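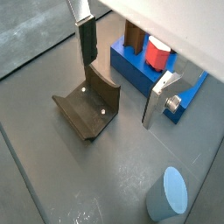 Mimoza Kovačević disagreed with our first draft on this point: in her view, borrowers in Wernville keep a toy past its due date when a part is missing, and the fine has little to do with it. The loan records give her some support. Of the 700 loans we coded, 237 came back late, and 35 of those were logged as incomplete at the desk.

4.2 Missing parts and late returns

Flomham charges no fines, so it makes a useful comparison. Late returns there were less common, but the share logged as incomplete was higher. Parents we spoke to in both towns said they put off a return while they looked for a lost piece - often for weeks. Fadime Özkan coded the interviews separately and reached the same reading.

Sets with many small parts raise the question of what counts as complete. The desk forms list the set as one item and leave the pieces to the clerk's judgment.

Figure 3. Blue base with upright colored blocks, and a black curved stand, in a shallow bin. 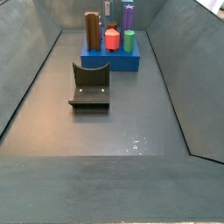

In Flomham the clerks accepted a set with one piece gone and wrote nothing down, while in Wernville the same return was held back for a second check. The late counts for the two towns are therefore not fully comparable, and we treat them separately in Section 5.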